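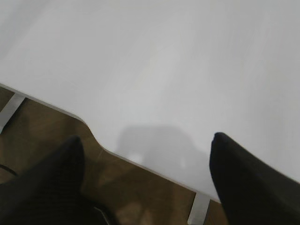

Cell Technician (Robot Upkeep), Orwood workshop

0 comments | 3 shares

Hondcombe is looking for one person to look after one robot cell. If you have read a lot of adverts promising that you will "shape the future of automation", please lower your expectations now. The job is keeping a single arm, its two-finger gripper and its wrist camera in a state where the people who use them can trust what they get. Most days that means cleaning, checking, tightening and writing things down.

The cell

The arm works over a white table with a curved cutout in its front edge. The fingers are black and the gripper is run open between tasks, so a good part of your morning check is done with the fingers apart and the wrist camera looking down past them at the tabletop. You will learn what that view ought to be and notice when it has shifted. The supplier's handbook says the camera mount needs no attention between services. We have stopped believing the handbook.

We log every fault, however small. The log stood at 2,635 entries when we last closed it off, and very few of them concern anything clever. Cables, finger pads, fixings, shadows on the tabletop that upset the software, a table leg that had been nudged. Somebody will tell you during your first week that a software update called Pisania is going to do away with most of this. We have been told so before.

What you will do

- Run the start-up check each morning, which takes 90 minutes if done properly
- Inspect the finger pads and change them when they need it, whatever the schedule says
- Check that the camera still points where it did the day before
- Keep cables on and under the table out of the arm's way
- Re-level the table and repeat the calibration after anyone has moved it
- Take the gripper apart, clean it and put it back together without parts left over
- Keep the fault log in sentences that another person can follow

What we want from you

At least 3 years spent maintaining machines of any sort. Packaging lines, lifts, printing presses and farm kit all count. We are wary of certificates, having paid for several, and would sooner hear about a repair you got wrong and how you found out. You do not need to write code, though you should be able to read an error message and doubt it.

The post is three days a week, on site. There is no home working – the screws are here. You will report to the workshop lead at Landry, our sister firm, which shares the building and the kettle.

How to apply

Send one page about yourself and a short account of a fault you traced to its cause. No covering letter, no video. Applications close on December 18, 2023 and we will see people in January. The visit includes an hour at the cell with a spanner, paid at the hourly rate. We reply to everyone, including those we turn down.

3 shares | Share this job | Print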